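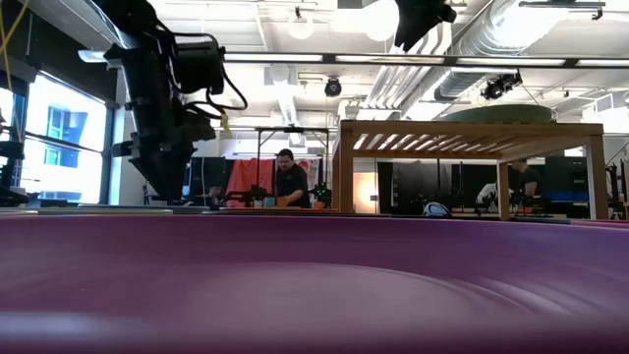
Odette Guillot has asked that the slatted table stay on the floor until the October review, on the grounds that it is the only surface of that height which can be lifted by two people and washed down without draining onto the bench below. Her request was received in writing and is entered here so that it is not lost.

Room notebook, open-plan laboratory, July 2025
Entry by Valentina Paredes

Subject: tables, backdrops and daylight on the window side

The table in question is the light wooden one with the slatted top and square legs. Height at the top of the slats, 82 cm. I measured at all four legs and found the same figure at three of them. The fourth was 2 mm short and has been fitted with a felt pad. Taner Keskin proposes a solid board laid over the slats for small parts, which otherwise drop through. I have no objection provided the board is removable and is not screwed down. Elba Lagos would prefer a tray with a lip, and has one from Blackwood that she is willing to lend for a trial.

Daylight. The tall window gives good working light, but glossy items near it pick up highlights. The purple piece is the worst in this respect. Its curve carries soft bright patches along the rings in the surface, and a scratch is difficult to tell from a reflection. Inspection of glossy surfaces should therefore be done with the work turned away from the window, or after the blind has been fitted. The blind was ordered from Citeck under line 17 of the furnishing list. No delivery date as yet.

Backdrop. The red-orange cloth is to remain hanging. Ximena Ledesma has pointed out that a strong color close to a glossy surface tints it, and she would like a gray cloth available as an alternative. A sample of 50 cm has been requested from Flarik - enough to compare the two side by side, no more. The upright black panel to the left of the cloth is not affected.

Storage below table height. Items have been accumulating under and behind tables throughout the room. Anything placed there should carry a name and a date. Unlabeled items will be moved to the shelf by the door and held there until the review.

Cleaning. Slats are to be wiped along the grain with a damp cloth and dried the same day. The Brindska cleaner left a dull film on the offcut I tested and is not to be used on the pale wood. It was satisfactory on metal.

Open points:
Board or lipped tray for the slatted top - Keskin and Lagos to agree.
Blind - Paredes to ask Citeck for a date.
Gray cloth sample - Ledesma.
Felt pad on the short leg - check again for wear before the review.

Guillot's request is granted for the present. The table stays.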